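Cuaderno de taller - agosto, 16:20

Sigo con el lote de teñido para Vestimine. Felpa de algodón, baño reactivo, receta morada 48 con el fijador Brolix a la misma dosis de la vez pasada. Cargamos 847 g en seco. Mabli pesó la sal y yo el carbonato. El agua viene más dura que en julio, así que añadí secuestrante antes del colorante y no después.

El baño subió a 60 grados sin problemas. A mitad de agotamiento el tono tiraba a rojo; Rhun Ifans dice que le pasó lo mismo en Clivville con el colorante de la partida nueva. Apunto el número de la etiqueta: 2,674. El bote viejo era el 1,546 y ya no queda.
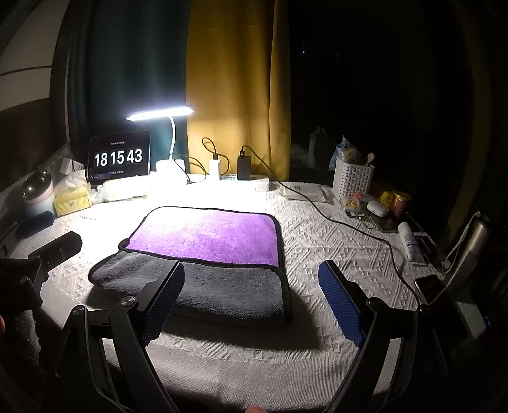 Aclarados: dos en frío, uno a 50, jabonado a 95 y otros dos en caliente. El último todavía soltaba algo de color. Para el gris carbón no hizo falta repetir el jabonado - con el morado habrá que contar con uno más y avisar a Nicholas, que calcula el agua por pieza.

Frote en seco, 4-5. Frote en húmedo, 3. Vestimine pide 3-4, no llegamos. Mabli Penry propone bajar la sal y alargar la fijación veinte minutos antes de tocar la receta. Me parece bien, pero en muestra pequeña.

Pendiente:
- repetir el frote húmedo con testigo nuevo
- limpiar la sonda de pH, marca 0,3 de más
- pedir carbonato

Las muestras quedan en el tendedero hasta mañana.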